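Sollano Bathroom Chores — data card
Version 6, November 12, 2023
Maintained by the Jodard home robotics team

What this is

Sollano is a set of bathroom cleaning demonstrations recorded with two hand-held grippers, one per hand. We built it to get a straight answer to a question we hear at every demo day: can a machine clean a bathroom yet? Our answer so far is no, but parts of the job are getting close, and the parts that are close are really exciting to watch.

The release has 1540 episodes from 40 sessions. Of those, 282 are held out for evaluation. Please don't train on them, even "just to check."

Work area and tools

Freestanding tub, tiled floor, canister vacuum with a metal wand and a flat floor head. Views come from the head and from the grippers.

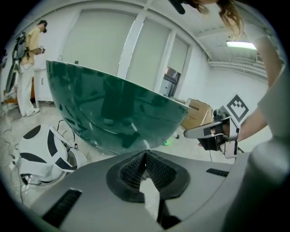
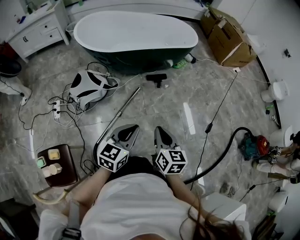
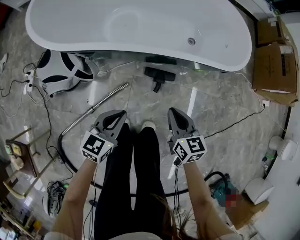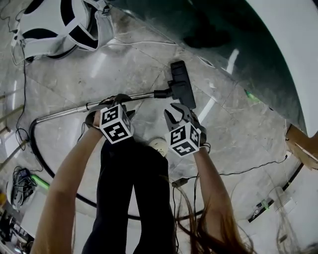
Task groups

- vac_floor: pick up the wand, set the head flat, make passes over the tile
- vac_edge: the same along the foot of the tub
- wipe_rim: sponge or pad along the tub rim
- tidy: put small items back on the vanity
- hose_clear: move the hose out of the way and carry on

hose_clear was added in February after we noticed how much time people spend on it. A person does it without thinking. Our policies do not! It is now my favorite group in the whole set, and if you only have time to try one, try that one.

What works and what doesn't

Straight passes with the floor head are good. The Kingi baseline keeps the head flat and recovers from small bumps, and it copes with glare on polished tile better than we expected.

Wiping is so-so. Pressure drifts on curved surfaces, and the policy likes to stop early — it seems to think a rim is finished once it has covered the side it can see.

Hoses and cords are still hard. The wand is rigid and the hose isn't, so pulling on one moves the other a moment later. We would love help here.

Known issues

- Marker tracking drops out when long hair or a sleeve covers a cube.
- Some episodes have a second operator in view. Filter with solo=true.
- Floors are nearly all light colored. Results on dark tile from our Hisstead test room were clearly worse.
- No water use of any kind in this version.

Loading

Unpack the archive, then point the loader at the top folder. Head and gripper streams are already aligned, but check the offsets file if you resample.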